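Shows to watch if we loved slow, quiet sci-fi?

Posted 7/20/24 by plenden63

My sister and I just finished Mendex (all 17 episodes in a week, no regrets!) and now there's a big hole in our evenings. We love stories where people mostly talk and wander around strange stations, and we can live without space battles. Subtitles are fine, and so is anything up to 900 minutes total. What should we start next?

ullska_fan

Oh, you have such a good summer ahead of you! Go straight to Ullska. It's 8 episodes, it's gorgeous, and the second one is almost entirely two people waiting for a ferry that may never come. I watched it in December under a blanket and then started it over the next night. Pick the subtitled version if you can, the dub flattens all the jokes.

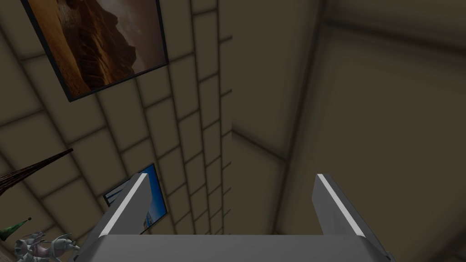
If you want something stranger after that, try Assunção. Every episode belongs to a different worker on the same moon. I thought I'd be bored in five minutes and I was in tears by the credits. The music is wonderful too, all organ and rain. Skip the recap special, it gives away the finale.

tealandtoast

Seconding Ullska, though episode four drags a bit. Don't read the episode titles ahead of time!

moonbase_mo

Is Mendex getting another season? I loved it so much. Anyway I'd say just rewatch it, you catch way more the second time, especially the stuff with the radio.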